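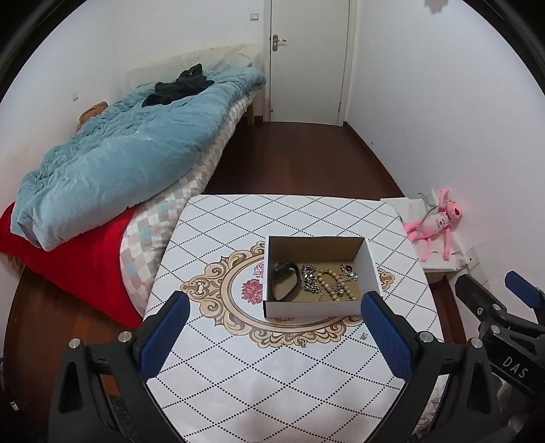 Small bedroom with a light wooden bed and a red blanket.

Rings / Signet Rings / Made to Order

Griltstead Oval Signet Ring, 9 ct Gold

Item no. 3692

The Griltstead is a plain oval signet with a flat face and a tapered band. It is cast in our Banley workshop in solid 9 ct yellow gold, then filed and polished by hand. The back of the head is closed, so the ring has some weight to it and can be engraved deeply or cut for a wax seal.

Engraving of up to three initials is included in the price. Choose block, script or old English lettering when you order. Crests and family marks are drawn by Kobe Vermeulen and cost $90 extra. We send you the drawing by email and start cutting once you approve it. Crests can be cut in reverse for sealing — please say so in the order notes.

Price: $346 in silver, $3000 in gold. The silver version is made from the same pattern and comes with the same engraving.

US sizes 4 to 13, half sizes available. If you wear your signet on the little finger, measure that finger late in the day. One resizing is free in the first year, up to two sizes either way. Engraved rings can be resized but can't be returned.

Rings ship in a Vandenberghe leather box with a polishing cloth. Matching Sadov cufflinks are listed separately. Orders placed in August take a week longer, as the workshop closes for part of the month.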